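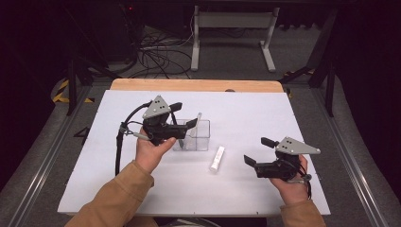

뚜껑 없이 위가 트인 투명한 통과 그 안에 비스듬히 선 가느다란 막대. 흰 원통형 물건은 아직 판 위에 있다.

투명 통 빌려 가세요, 아레야노 작업실 3월 대여 시작

동네 소식 중에 제가 제일 기다리던 게 드디어 나왔어요. 아레야노 작업실이 3월 한 달 동안 투명 정리통을 빌려준다고 합니다. 이름은 '플리댄스'. 처음 들었을 때는 춤 수업인 줄 알고 운동화까지 챙길 뻔했는데, 책상 위에 굴러다니는 길쭉하고 자잘한 물건들을 통에 세워 넣는 정리 모임이에요.

준비된 통은 400개. 작년 가을에 시험 삼아 한 번 돌렸을 때는 399개가 돌아왔답니다. 하나는 어디 갔느냐고 물었더니 운영을 맡은 미르타 세풀베다 씨가 한참 웃다가 "제 부엌에 있어요" 하시더라고요. 젓가락을 꽂아 두고 쓰다가 반납 날짜를 놓쳤대요. 이번에 새로 하나를 채워 다시 400개로 맞췄다고 합니다.

빌리는 방법은 간단합니다. 작업실 입구 탁자에 있는 공책에 이름과 연락처를 적고 한 사람이 5개까지 가져갈 수 있어요. 보증금은 없고 대여 기간은 30일입니다. 통 크기는 한 가지뿐이라 긴 자나 뜨개바늘을 꽂으면 위로 꽤 올라오는데, 저는 오히려 그게 꺼내기 편했어요. 다만 너무 긴 걸 하나만 꽂으면 통이 기우뚱할 수 있으니 무게가 좀 있는 걸 같이 넣으라고 하네요.

목요일 저녁 7시에는 같이 모여서 정리하는 시간도 있습니다. 저는 지난주에 한번 따라가 봤어요. 집에서 서랍 하나를 통째로 들고 갔는데(네, 서랍째로요!) 옆자리 바유 마누룽 씨는 과자 상자 두 개를 들고 오셨더라고요. 그분 상자에서는 연필, 빨대, 초, 풀, 어디에 쓰는지 본인도 모르는 대롱 같은 것까지 줄줄이 나왔습니다. 저도 남 말 할 처지는 아니었어요. 제 서랍에서는 다 쓴 풀이 세 개나 나왔고, 그중 하나는 뚜껑이 도무지 안 열려서 그대로 버렸습니다.

하는 순서는 대충 이래요. 우선 밝은색 판을 하나 깔고 그 위에 물건을 전부 쏟습니다. 어두운 탁자 위에서는 안 보이던 작은 것들이 판 위에서는 금방 눈에 띄더라고요. 흰 물건은 흰 판에서 잘 안 보인다고 투덜거리는 분도 있었는데, 그런 분을 위해 회색 판도 몇 장 갖다 놓았답니다. 그다음에 통을 가운데 두고, 길고 가는 것부터 하나씩 세워 넣습니다. 짧고 굵은 건 나중이에요. 저는 성격이 급해서 굵은 것부터 넣었다가 가는 게 사이에 끼어서 전부 다시 쏟았습니다. 두 번이나요.

굴러가는 물건은 비스듬하게 놓으면 덜 굴러간다는 것도 이날 들었어요. 정말인지 모르겠어서 집에 와서 립밤으로 해 봤는데 저희 집 식탁은 기울어져 있는지 그냥 굴러떨어지더라고요. 바닥이 평평한 데서 하셔야 합니다.

모임에서 의외로 말이 많이 나온 건 뚜껑 문제였어요. 루틸리오 차베스 씨는 먼지가 싫으니 뚜껑이 있어야 한다고 하셨고, 미르타 씨는 뚜껑이 있으면 사람들이 다시 안 넣고 뚜껑 위에 올려놓는다고 맞섰습니다. 저는 미르타 씨 편이에요. 저희 집에 뚜껑 달린 통이 네 개 있는데 네 개 다 위에 뭐가 올라가 있거든요. 결국 이번 대여 통은 전부 뚜껑 없는 것으로 정해졌고, 뚜껑이 꼭 필요한 분은 천이나 종이를 잘라 덮어 쓰시라고 합니다.

투명한 걸 고른 이유도 물어봤어요. 옆에서 봐도 안에 뭐가 있는지 알 수 있으니 똑같은 걸 또 사지 않게 된다는 대답이었습니다. 뜨끔했어요. 지난달에 제가 산 흰 초가 집에 이미 한 묶음 있었으니까요. 초는 햇볕 드는 창가에 두면 휘니까 통에 꽂더라도 그늘 쪽에 두세요. 이건 제가 여름에 겪어 봐서 압니다.

다 쓴 통은 물로 헹구고 말려서 반납하면 됩니다. 스티커를 붙이고 싶으면 종이테이프만 써 달라고 해요. 작년에 돌아온 통 중에 끈끈이가 안 떨어지는 게 꽤 있어서 에스트레야 틀라팔레 씨가 며칠을 문질렀다고 들었습니다. 유성펜으로 이름 쓰는 것도 안 된답니다. 꼭 표시가 필요하면 통 밑에 종이를 잘라 깔고 거기 적으면 돼요.

아이와 함께 와도 괜찮은지 궁금한 분들이 계실 텐데, 목요일 모임에는 초등학생부터 올 수 있습니다. 더 어린 아이들은 작은 물건을 입에 넣을 수 있어서 이번에는 어렵다고 하네요. 대신 낮 시간에 통만 빌려 가는 건 누구와 와도 상관없습니다. 점심시간인 12시부터 1시까지는 입구 탁자를 비워 두니 그때만 피해 주세요.

정리하고 남은 물건은 집에 도로 가져가야 합니다. 두고 가도 된다고 잘못 알고 상자를 놓고 간 분이 벌써 계시대요. 연두색 끈으로 묶인 상자이고, 안에 단추와 뜨개바늘이 들어 있습니다. 본인 것 같으면 작업실로 연락 주세요.

저는 3개를 빌려 왔습니다. 하나는 현관, 하나는 책상, 나머지 하나는 아직 싱크대 옆에서 자리를 찾는 중이에요. 다음 목요일에도 갈 생각인데 이번에는 공구 서랍을 들고 가려고요. 무거워서 버스를 탈지 걸어갈지 고민입니다. 같은 방향이신 분은 댓글 남겨 주세요!

글 아구스티나 푸엔테알바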